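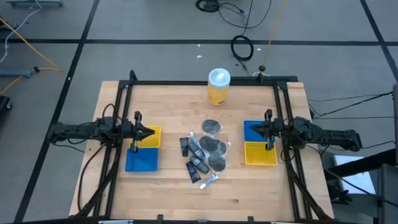 The Endico users' group objected in its comments on the second draft that a workcell standard has no business telling a laboratory where to put its baskets, and the editors of the Grenesstead Practice answered by moving most of the layout rules into an annex. The annex is still the part most often cited.

The Grenesstead Practice (formally GP 118, Layout and Conduct of Two-Arm Tabletop Sorting Cells) is a voluntary code of good practice for fixed workcells in which two robot arms share one table. It covers the table and its surround, the containers, the objects handled, cable routing and floor marking. It does not cover mobile robots, or cells in which a person works within reach of a powered arm.

Scope and status

GP 118 has no legal force. It is meant to be read alongside the general safety rules that apply where the cell is installed, and gives way to them in case of conflict. Endico requires it in its own laboratories. Skevholm accepts it as one of 2 permitted layout codes - the other is its internal sheet 2951.

Containers

Each arm is assigned its own pair of containers, placed so that neither arm has to cross the center line to release an object. The containers in a pair must differ in color. The order of colors may be the same on both sides or reversed, as with yellow on the far side at the left and blue on the far side at the right, but the order has to be written in the cell record before a run begins. Containers are to be empty at the start of each run.

Objects

Mixed sets are allowed. A typical household set combines bottles, toothpaste-style tubes and items in clear wrapping. Reflective wrapping is permitted, though the code asks that it be noted in the record, as reflections can affect camera-based grasping. Objects may touch or overlap unless the task sheet says otherwise.

Cables and floor

Section 7 requires that moving cables have enough slack for the full travel of the arm and stay clear of the gripper. Spare cable should be coiled outside the walking route. Floor tape marks the keep-out area; scraps and loose parts are cleared before power is applied.

Criticism

The Teixeira review found the cable section too vague to audit, as it gives no figure for slack. It also questioned the lack of any rule on lighting. A revised text is in preparation at Skevholm.

This page was last edited on May 7, 2023.

We use cookies to improve your experience. By continuing to browse you accept our cookie policy.

Contact | Copyright | Back to top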